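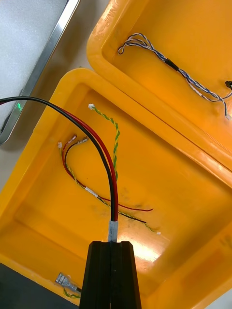 About Breva

We teach robots to handle wire. It sounds a small thing until you watch one try! Cables bend, twist, spring back and tuck themselves under each other, and a robot that can stack boxes all day will get into a terrible muddle with them. We started in a shared unit at Nidholm with one arm and a great many bins, and we still love the work.

The fault that made us

In our first April we had a cell called Mukuleck sorting harnesses overnight. At 4 in the morning it picked up a power cable whose far end was caught under something else. The gripper held on, the arm kept lifting, and nothing in our software told it to stop. It pulled a connector clean off and then carried on for another 413 picks, logging every one as a success. No one was hurt, but the guard door had a failing switch as well - we only found that when we stripped the cell down afterwards - and that frightened us far more than the broken connector did.

We wrote the whole thing up and sent it to every customer we had. Then we rebuilt.

What we do now

Every cell we build feels for a snag as it lifts, and lets go gently if the pull climbs too quickly. Guard switches are tested at the start of each shift. Before a cell leaves us it has to get through 2,000 picks from mixed bins, and we tangle 400 of those on purpose (this is everyone's favourite job).

Our newest cell, Ledesma, still drops things. When it does, it stops and says so, and the fault goes up on the workshop wall with the date and what we changed. Visitors are welcome to read the lot - just ask when you come in.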